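Leave the Low Table Alone

Every office I have worked in has had one low table that did not belong to any department. It usually came from somebody's home or from a lobby that was being redone. It sits too low to type at and too far from the wall to be a shelf. About once a year somebody proposes getting rid of it. I think that is a mistake, and I have made it myself.

At Irnero, where I managed the office before I came to Trollby, we had a low oak table between the printer and the windows. It was scratched and one leg had been glued. When we took on more staff I had it hauled off and put in two more desks. The desks were fine. But the cups and bottles that used to land on the table had to land somewhere else, and they landed next to keyboards. By February we had lost a laptop to a cup of tea. The repair shop wanted more than the table could ever have cost.

People carry drinks around. They carry them while they talk, and when they need their hands they put the drink on the nearest flat thing. You can post a rule about liquids at workstations, and I have posted several. The rule works for as long as the paper looks new. A table that is closer than the desk works for years.

My own preference is glass. I know the case against it, which is mostly fingerprints. Mirela Medeiros, who shares the facilities budget with me, makes that case every time we order cleaner, and she is right that a glass top looks bad by the afternoon. I would still choose it. A dirty wood table can go a month before anyone wipes it. A dirty glass one gets wiped the same day, often by the person who dirtied it.

The other half of the arrangement is a tray. A tray on a low table looks fussy, like something from a hotel, and I resisted it for a long time. What changed my mind was clearing up on Friday evenings. Without a tray I made trip after trip to the sink. With one I made a single trip. It also gives people a spot to aim for. They will not all hit it, but some will, and the ones that do are easy to pick up.
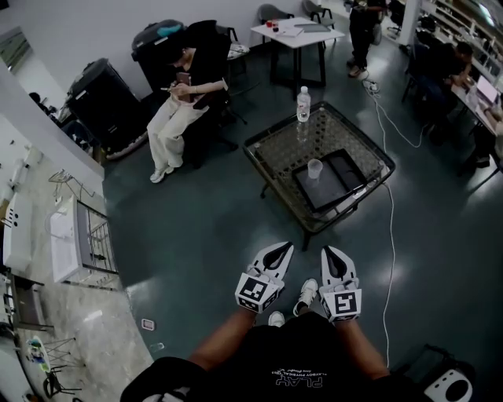
TROLLBY, Fri 6 January

The glass table is in the middle of our floor now, with its dark metal frame and the woven pattern showing through the top. There is a cup on the tray and a water bottle off it, and I count that as the system working. The laptop is over on the small white table with the papers. It has a red cup for company, so the system has its limits.

I would draw attention to the size of that white table. It is small and square, and it is being asked to hold a computer, paperwork and a drink. This is how most office furniture gets used. We buy a table for one purpose and it collects three. The answer I usually hear is a bigger table. I have bought bigger tables. They hold more of the same mixture, and it takes longer to find the stapler.

What I would do is keep the small table for work and make the low one more convenient for everything else. That means putting it where people sit, within reach of a chair, and leaving enough space to walk past without catching a shin. It also means leaving the top mostly bare. The moment someone puts a plant and a stack of catalogs on it, it stops being a place to set things down, and the cups go back to the laptops.

Cables are the part I have not solved. We have a white one on the floor beside the glass table, and on a dark shiny floor at least you can see it. I used to buy cable covers in a color to match the floor, until I tripped over one. I would now take a cable I can see over a hump I can't. The better fix is an outlet in the floor, and the quote we had from Resov for that was $200 before anyone lifted a tile. It is on the list.

The wheeled storage bins along the wall are a different matter, and I will defend them too. They are not handsome. Cabinets would look better and hold more. But a bin on wheels can be rolled to where the mess is, and a cabinet makes you walk. Things do get left on top of the lids. I would sooner have that than have them left on the chairs.

Sánchez, the dealer we buy most of our furniture from, has a secondhand room at the back, and low tables there start at $70. A tray is $20 or less. If your office is about to throw its old table out, I would ask whoever is in charge to wait a month and watch what gets put on it. Then decide where all of that is going to go.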